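Losomthorpe Home Automation Board > Software and Services > Reviews

Thread: Takagi sim scene pack for arm training, anyone paid for this?

gravel_dan
Posted Wednesday, 7:40 pm

Gruvstead is now selling access to the Takagi scene library as a monthly service. You get simulated rooms, a two-finger gripper with a wrist view, and what they call "randomized household clutter." Price on the page is $50 a month per seat. The sales text says policies trained on it "transfer to real homes." No numbers next to that sentence, and I looked.

I have a two-week login from work. Before I ask my boss for money I'd like to hear from people who have used it for longer than a demo.

Two renders from my first session, with my notes.

1. Clutter and object variety

I'll give them that the objects are varied. Whether the variety is any use to me is another question. I got a moth on a wood surface, wings out, and it looks big next to the toy cart. Nothing I do at work involves a moth. The red and yellow thing by the right finger could be a cup or a container with a lid, and I would like to know which before I write a grasp for it.
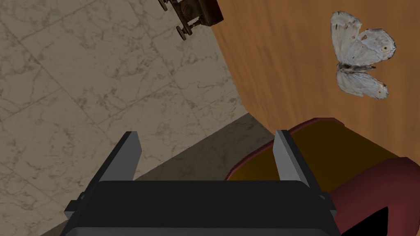 2. Camera and lighting

Shadows are better than I expected. There's a soft one on the floor tile that I would have believed in a real kitchen. Textures are sharp too. I still don't see how sharp marble helps me pick anything up.

That's as far as I got. Talk me into it or out of it.

m_ambrosio
Posted Wednesday, 8:15 pm

Marites Ambrosio here, I run a small pick-and-place shop and we paid for four months. You're being hard on the moth. Odd objects at odd scales are the whole point of randomizing. If your model only ever sees mugs at mug size it falls over the first time somebody leaves a hat on the counter.

We did get something out of it. Our failure rate on new bins dropped. I can't swear it was the scenes, we also changed grippers in May.

gravel_dan
Posted Wednesday, 8:32 pm

So you changed two things at once and one of them was the hardware. I'm glad it's working for you but I can't take that to my boss.

usman_a
Posted Wednesday, 9:04 pm

I tested the same service against Londik, which is cheaper and uglier. My complaint with Takagi is what you pay for versus what you use. I exported 1373 wrist views on the default settings and went through them by hand over a weekend. Far too many had nothing in reach. 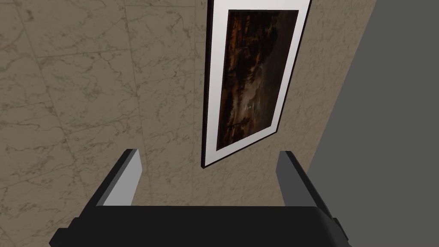 Gruvstead bills storage on top of the seat, and that never comes up on the pricing page. You find it in the export dialog. So every useless view costs you twice, once in render time and once in disk. Dan's second shot is a view I'd throw out: open fingers, marble wall, the bottom of a framed painting past the fingertips, and nothing to pick up unless you're in the art moving business. Support told me views like that are "valuable negatives." Maybe one in a while. I asked for a filter that drops any view without a graspable object and was told it's on the roadmap.

Adebayo Usman, if anybody wants to compare export settings by message.

m_ambrosio
Posted Wednesday, 9:21 pm

You do need negatives, Adebayo. An arm that has never looked at a blank wall will try to grab the wall. Ours did.

usman_a
Posted Wednesday, 9:30 pm

Sure. I can make blank walls for free. I pay for the hard stuff: contact, things that slip, a lid that comes off in the fingers. Ask them how friction is set per object. I got a one-line reply saying defaults are "realistic."

tinbox
Posted Wednesday, 10:02 pm

Does the $50 include the physics or only the pictures? The page reads both ways to me.

gravel_dan
Posted Wednesday, 10:10 pm

Both, but friction and mass are locked on the basic seat. You need the upper plan to edit them, and the price for that one is "contact us."

tinbox
Posted Wednesday, 10:13 pm

Then I'm out.

m_ambrosio
Posted Wednesday, 10:26 pm

The upper plan is negotiable. We got 20 percent off by asking. Dan, before you drop it, run the same task on your real arm with and without the pack and change nothing else. Two weeks is enough for that.

gravel_dan
Posted Wednesday, 10:41 pm

Fair. I'll do the bin task both ways and post the numbers, good or bad. If the export fee eats my trial credit first, I'll post that too.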